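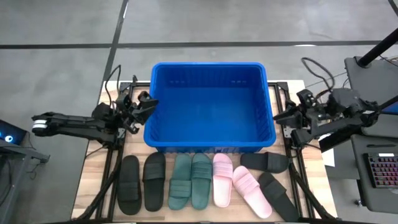
Home Ask Browse topics Storage & Tidying My questions Log in

Search all questions Go

Best way to store slides and flip-flops by the back door?

Hi all! We finally have a real mudroom (well, a corner of the kitchen with a bench in it, but I'm thrilled with it) and I want to get the summer shoes under control before January turns into June on me again. We're a slides family. Everybody kicks them off right at the door, they slide under the bench, and then one goes missing for a week.

My plan is an open plastic crate, the bright blue kind with no lid, on the floor next to the bench. I love how easy it would be - just drop them in and go. But my sister has one and hers is a swamp of sandals, with everyone digging to the bottom for the second one. Do I put them in some kind of order? Stand them up? Is a crate even the right thing, or should I get a rack? The corner is narrow and I'd rather not drill into the wall. Also, do they need to be washed first? Some of ours have those raised ribs across the strap and the dirt gets right down in there.

3 replies - sorted by most helpful

Reply 1 (marked helpful)

Oh, I love this question, I did exactly this last spring! A crate is great for slides because they're so flat. The trick is to file them and forget about stacking. Line every slide up on a table or on the floor in front of the crate first, toes all pointing the same way, and match up the pairs before anything goes in. Then put each pair together sole to sole and stand it on its side, strap facing out, like records in a record bin. You can flip through and pull out the pair you want without touching the rest.

A few things I learned along the way:

Measure the inside of the crate at the bottom. A lot of them taper, so the floor is smaller than the rim, and a big men's slide that fits fine at the top can get stuck halfway down. I took one of my husband's to the store with me and tried it in every crate they had. Got some looks, totally worth it!

Get one with slots or holes if you can. Damp slides need air. If yours is solid all the way around, leave it open and don't push it tight into a corner.

Put the biggest pairs in first, at one end. Kids' pairs go at the other end where they can reach.

If a pair keeps sliding apart, a fat rubber band around both works. I only bother with that for winter storage.

For washing, I use dish soap and an old toothbrush, and I brush along the ribs and then across them. Rinse, shake, and leave them strap side up on a towel overnight. They have to be all the way dry before they go in. I skipped that once with a pair of foam ones and the whole crate smelled like a pond.

Ours holds 6 pairs and there's still a bit of wiggle room. I'm so happy with it I did a second crate for the garage!

Reply 2

Rack. I have the Skoser one, the low one with the wire shelves, and it's the best thing in my house. No drilling. You see every pair.

Reply 3

I'm in a small apartment in Solís so I get the narrow corner thing. I tried a rack and people kept hooking a toe on it, so back to the crate for me and I like it much better. Reply 1 has it right about standing them on their side. I'd add - put a piece of that grippy shelf liner on the floor of the crate. Smooth plastic plus smooth soles and the whole line falls over like dominoes the minute you take out the middle pair. I cut mine from a roll of Cirodar liner I already had for the kitchen drawers, and you can pull it out and rinse it when the sand builds up.

And black slides! If you have more than one person with plain black ones, put a dot of nail polish on the bottom of each pair, a different color per person. My two boys wore each other's for most of a summer and one of them had blisters the whole time. Good luck with the mudroom, it sounds so cute!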